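The arm in the spare room, part four

Posted in April by the Bratness shed blog

I have now spent 47 evenings teaching a robot arm to pick up a block and put it in a bowl. My nephew mastered this before he could talk, and he did it without a graphics card.

For anyone who has joined since the last post, the real arm is still in pieces on the bench at Tranbridge, the shared workshop where I pay a monthly fee to lose small screws. The shoulder bearing is on its way from Killeo and has been for four weeks. So the work has moved to the simulator, on the old desktop in the spare room at home, where the bearings are perfect and the only thing that can break is my patience.

The simulated room has a round table with a cloth on it, a bowl, and a glass of something dark that I put there purely to give the arm a thing to avoid. I spent a whole evening on the folds of the tablecloth. The arm doesn't care about the folds. I know that.

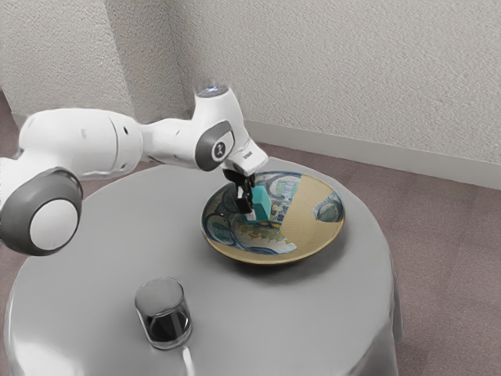 The grasp was the easy bit, once I stopped treating the block as if it weighed nothing. My first attempt had the mass in grams where the physics engine wanted kilograms, and the fingers strained at it like a man trying to lift a parked van. With that fixed, the next run of 40 attempts ended with 2 dropped blocks and one glass sent into the skirting board at a speed I'd call ambitious.

Friction took longer. I had copied the value from an old Jiang config file that I downloaded years ago and have trusted ever since for no good reason. It was fine for the fingers and hopeless for the bowl, so the block skated up the side and out over the rim whenever it was let go a touch early. I raised the bowl's friction, lowered the release height, and changed one other thing which I didn't write down. It works now. Please don't ask me which of them did it.

That left the camera down by the gripper. It gets a very close look at everything, so most of what it sees is plain grey tablecloth, a great slab of teal block and a bit of rim. Shadows are a nuisance at that range. My block finder is a simple colour threshold, and where a shadow falls over the top face the teal goes murky and the threshold decides that part of the block has ceased to exist. The arm then aims for the middle of what's left. I've had it miss by half a block with complete confidence, which I recognise from my own parking.

I tried turning the lights down, and it found nothing at all. I tried turning them up, and got bright white patches on the cloth instead. Widening the threshold helped until it started taking an interest in the blue of the bowl. I've settled on ignoring brightness as far as I can and going by hue, with a check on the shape afterwards.

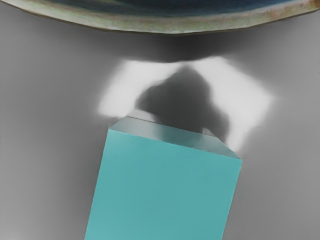 What's left to do

The shape check needs doing properly, as it currently expects to see a whole block and sulks when one end is out of view. I also want to shift the lamp a little on every run, so the arm doesn't learn one set of shadows by heart and fall to bits at Tranbridge, where the strip light over my bench flickers and the window faces a car park.

Then there's the bearing. If it turns up this month I'll have the shoulder back together and can find out how much of this survives contact with a real table. I'm not buying a tablecloth for it.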